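3. 장비 도입 계획과 예산 배분

3.1 작업 범위의 결정

장비를 구매하기 전에 어떤 작업을 수집할 것인지를 먼저 정하였다. 본 연구의 계획서 초안에서는 식기 정리, 세탁물 접기, 냉장고 작업을 모두 대상으로 하였으나, 검토 과정에서 첫 해의 범위는 냉장고에서 과일을 다루는 작업으로 축소되었다. 세 가지 작업을 동시에 준비하면 가구와 소품의 비용이 그리퍼의 비용보다 커지는 것으로 계산되었기 때문이다. 이 계산은 Bedoya가 작성한 비용표에 근거하며, 표의 최종본은 2024년 7월 12일에 확정되었다.

수집 방식은 로봇 팔을 원격으로 조종하는 방식과 사람이 그리퍼를 직접 손에 쥐고 작업하는 방식의 두 가지를 비교하였다. 전자는 로봇 팔, 제어기, 안전 울타리의 설치가 필요하고, 설치 공간의 바닥 하중도 확인해야 한다. 후자는 그리퍼 한 쌍과 위치 추정용 마커, 카메라가 있으면 시작할 수 있다. 따라서 로봇 팔의 구매는 둘째 해로 연기하고, 첫 해에는 손에 쥐는 그리퍼를 중심으로 예산을 편성하였다. 그림 2는 이 방식에 의한 냉장고 작업을 나타낸다.

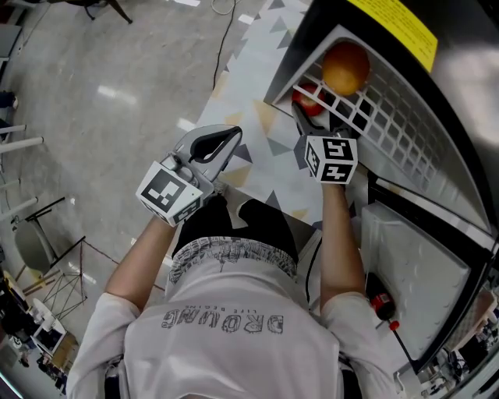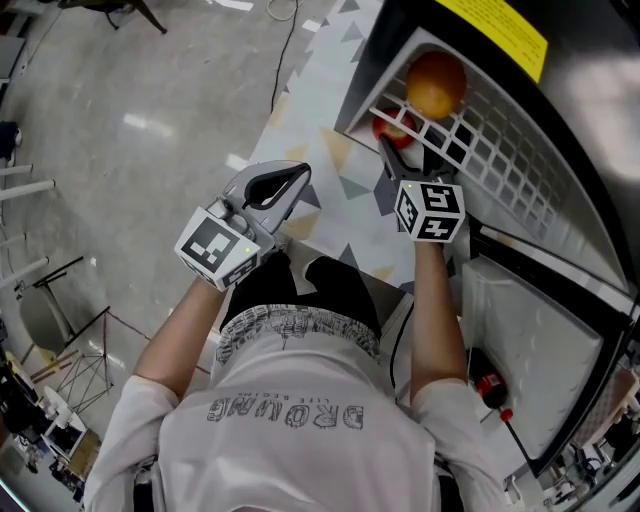
그림 2. 양손에 그리퍼를 쥐고 수행하는 냉장고 작업. 두 장 모두 작업자의 위쪽에서 본 시점이다.

예산을 편성할 때 가장 어려웠던 점은 주 장비와 부속품의 비율을 정하는 것이었다. 초안에서는 그리퍼 본체에 대부분의 금액을 배정하고 부속품은 기타 항목으로 묶었다. 그러나 그림 2에서와 같이 각 그리퍼에는 흑백 마커가 인쇄된 흰색 정육면체가 장착되므로, 본체의 수량이 늘어나면 마커 정육면체의 수량도 같이 늘어난다. 마커의 인쇄면이 긁히거나 모서리가 손상되면 위치 추정의 오차가 커질 수 있어, 이것을 소모품으로 분류하고 본체와 별도의 항목으로 관리하는 것이 적절하다고 판단하였다. 최종 예산에서는 그리퍼 본체가 첫 해 장비비의 55%를 차지하며, 나머지는 마커, 카메라, 컴퓨터, 가전 및 소품에 배분하였다.

3.2 견적의 비교

그리퍼의 견적은 Nuravano와 Simier의 두 회사에서 받았다. Nuravano의 견적은 본체의 단가가 낮지만 교체용 패드와 마커 정육면체가 포함되지 않았다. Simier의 견적은 단가가 높은 대신에 교체용 부품 한 벌과 수리 기간 중의 대체품 제공이 포함되었다. 단가만을 비교하면 Nuravano가 유리하나, 2년 동안의 사용을 가정하고 교체 부품의 비용을 더하면 두 견적의 차이는 작아졌다. 납기에 대해서는 Simier가 7월 중 납품이 가능하다고 회신하였고, Nuravano는 확정된 날짜를 제시하지 않았다. 이러한 이유로 Simier의 견적을 선택하였다.

가전은 새 제품을 구매하지 않고 Fajardo를 통하여 중고 냉장고를 조달하는 것으로 계획하였다. 냉장고를 선택하는 조건으로는 문이 충분히 크게 열릴 것, 선반을 분리할 수 있을 것, 그리고 그리퍼를 쥔 손이 선반의 안쪽까지 들어갈 수 있을 것을 정하였다. 냉각 성능은 조건에 넣지 않았다. 과일은 실물과 모형을 모두 검토하였으며, 소품의 금액이 전체에서 차지하는 비율이 작으므로 이 항목의 선택은 작업 담당자인 Cruzado에게 위임하였다.

3.3 수집량과 인건비

첫 해의 목표 수집량은 약 3000회의 작업으로 설정하였다. 이 목표는 장비의 수량보다 작업자의 시간에 의하여 더 크게 제한된다. 양손 작업에서는 한 명의 작업자가 그리퍼 한 쌍을 모두 사용하므로, 동시에 작업하는 인원을 늘리려면 그리퍼도 쌍으로 추가하여야 한다. 낱개로 구매한 예비품은 고장에 대비하는 용도로는 유효하지만 수집량을 늘리는 데에는 기여하지 않는다. 이 점은 초안에서 충분히 고려되지 않았고, 수정안에서 구매 단위를 쌍으로 변경하였다.

또한 작업 전후의 준비 시간을 인건비에 포함하였다. 카메라의 보정, 마커의 인식 확인, 물체의 재배치는 수집 자체에 해당하지 않으나 매번 필요한 작업이다. 기록된 자료의 저장과 백업은 Brellilley의 저장 서비스를 월 단위로 계약하는 것으로 하고, 그 비용은 장비비가 아닌 운영비에 계상하였다. 로봇 팔의 기종 선정에 필요한 조건은 4절에서 기술한다.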